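Tips from the two-arm bench build
Uchenna Anozie, Wustum shared workshop
December 28, 2020

If you're putting together a pair of small robot arms at home, I'm so happy for you! Ours has eaten most of my evenings since April and I'd do it again tomorrow. A few things I've picked up, mainly to do with the bench, which is where I went wrong first.

Start with the rail. Bolt it down and check it with a long straightedge before either arm goes on. I skipped that, and had to pull both base plates and redo the lot (62 minutes, with my neighbor holding the flashlight).

Mark your bolts with a paint pen once they're tight. A broken line shows up right away when one starts to creep. Check them every 9 hours of running at first, then whenever you remember.

Label both ends of every wire. Masking tape is fine, but fold it over on itself like a little flag or it'll slide off. Keep the spare screws in a muffin tin with the sizes written on the paper liners – mine cost nothing and beats every organizer I've bought.

Buy your cable a good bit longer than the arm. I got nearly 39 feet on the first order and still ran short, because a wire that reaches nicely with the arm folded will yank when it stretches out. 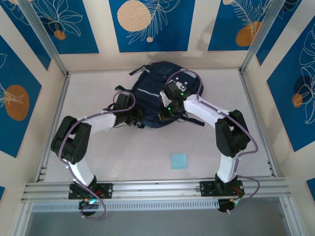
Cable slack is easiest to judge with the arms reaching for something, so give them a job and look at the joints before you tie anything down. A backpack makes a great practice load, soft enough to forgive a clumsy grip and big enough for both grippers to get to. Let the lavender cable arc and drape past the elbow with room to spare, and go easy on the zip ties near the wrist! A pale work surface helps too, especially with a navy bag on it, and a sticky note in front of the bag makes a handy marker for the middle.

Wipe the rail with a dry cloth before you pack up. Next job for me is a proper off switch I can reach from the stool.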